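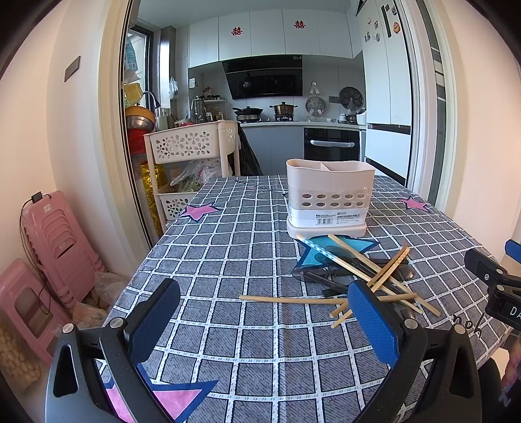
The market hall in Tralluden wants its food stalls to stop giving out throwaway cutlery by October, and I think the stallholders should stop grumbling and get on with it. Most of what they sell is soup, noodles, dumplings and stew, eaten standing up within sight of the counter. A meal like that needs very little. Wooden chopsticks, a metal spoon and a plastic holder with holes in it to stand them in will cover most of the menu, and plenty of homes already keep those things on the table.

The main complaint is cost. Lilla Gulyás runs the soup stall by the north door and has already made the change. She bought 245 spoons last spring and still had 220 of them when she counted at new year. Losing 25 spoons is annoying, but she was paying for a new box of plastic ones every week before that.

The second complaint is washing up, and I have more sympathy with it. The hall has 2 sinks for all the stalls, and one of them drains badly. Aldana Yáñez, who sells empanadas and bean stew under the Cordeiro sign, told me she takes her bowls home to Ullen at night and does them there. She should not have to. If the hall wants a rule, it should put in a proper dishwasher and let the stalls share the bill.

Govport did this at its own market. There is a hatch at the back, you leave your bowl and spoon on the shelf, and the stalls collect clean ones in the morning. It is not elegant and the queue at one o'clock is slow. The stew still tastes better off metal.

I would also drop the plan to charge customers a deposit of £5. It is more than some of the lunches cost, and people who only want a cup of broth will go to the supermarket. A pound would do, or nothing at all for the first few months while the regulars get used to it.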